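Jan 19, 2022

# Does anybody still borrow books from the dorm shelf?

So this started because I lost a bet with my roommate over whether people in our building read anything on paper. I said yes, loudly, and then had to find out for the spring methods class. My site was the free shelf on the ground floor of Renoslow Hall, the one next to the mailboxes that everybody walks past with a laundry bag.

## What I did

The shelf has a sign-out notebook going back to August. I typed the whole thing into a spreadsheet, which took two evenings and a lot of squinting (people write book titles like doctors write prescriptions). I ended up with 341 loans. Then I put a short survey in the Cuvik app, where our building already does its chore sign-ups, and left it open for three weeks. For comparison I asked the library at Zaltton, across the river, for their number over the same stretch. They lent 3,742 print books, but they also have actual chairs and heating, so I'm not going to pretend it's a fair fight!

## What people take

Mysteries, mostly. I expected textbooks to be huge and they were nearly nothing. My guess is that students only want the current edition, and the shelf is where old editions go to retire. Cookbooks did way better than I thought they would, especially the thin ones with a spiral back. Poetry moved once or twice and came back fast.

The survey was more fun than the notebook. Lots of people said they pick up a book with no plan to read it that night. They carry it upstairs, put it down someplace flat, and it sits there closed until they feel guilty. I do exactly this, so no judgment.

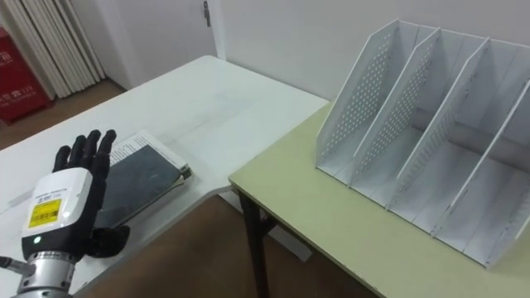 Kaewmanee read my draft and wrote in the margin that I was mixing up borrowing with reading, and that a signed-out book might never get past page one. Fair point! I went back and changed the wording everywhere, and I added a line to my limits section. The notebook only tells me a book left the shelf. It can't tell me what went on upstairs, and my survey answers are people talking about themselves, which is always a bit rosy.

## Other problems

People forget to sign things out. I caught myself doing it in the middle of the project, which was embarrassing (it was a mystery, obviously). Return dates are worse than loan dates, and some pages got damp and the ink ran, so I left out any line where I couldn't make out the title.

The survey also went to people who use the app, and the folks on my floor who don't use it are the ones I always see with a paperback. If I did this again I'd tape paper copies up by the mailboxes too.

## Where that leaves the bet

My roommate says loans don't count. I say they do. We've agreed that I owe half a pizza, and the spreadsheet is in the class folder if anyone wants to pick it up next term.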